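About Forkier

Forkier records and supplies demonstration data for household manipulation tasks. An operator drives an arm by remote control, in simulation or on hardware, and every session is stored as video, joint states and operator commands on a common clock. Our customers use the recordings to train and test control policies.

The company was started in Wiltau by Ileana Roman, who still leads the operations side. Our first product was a hand-guiding handle for small industrial arms. It let a technician push the arm through a motion and play it back. Customers then asked for tasks with more variation than a played-back path could cover, and we moved to remote control.

Simulated kitchens

Most of our current work is done in rendered kitchens. Operators see the view from the wrist of the arm and steer with a hand controller that has six axes and a trigger for the fingers. Utensils, cabinet doors and drawers are the main subjects.
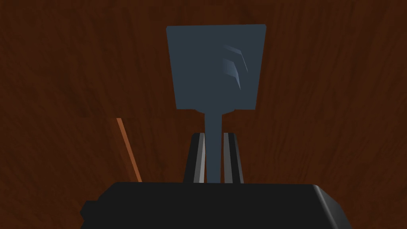

Each task is written up as a short instruction, a start state and an end condition. Operators practice on a new task before anything is kept. A standard order is 3000 accepted demonstrations over 40 task variants. Attempts in which the end condition is not met are labeled and delivered separately, as some customers train on them.

Review

A second operator replays each session and marks the start and end of every phase: approach, grasp, move, release. Long pauses are tagged but left in. Sessions with dropped frames or a clock error are discarded – we do not repair them.

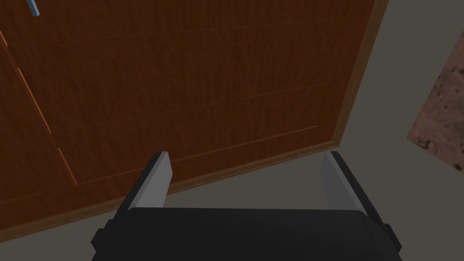 Can a customer's own staff do the demonstrating?
Customer staff can operate from our site in Wiltau or remotely, using a controller we ship to them. We ask for 3 practice sessions per person before recording begins, and the same review applies to their data.

Tools

Yazıcı is our recording software. It runs beside the simulator or the arm controller and writes a single file per session. Clevard is the review tool, used in a browser. Both are included with an order and can be licensed separately. The file format is documented, and converters for common training formats are supplied.

Hardware sessions

Hand guiding is still available for customers with a physical arm. Loads and contact forces are logged where the arm reports them. Setup is quoted separately.

Page last revised July 2026.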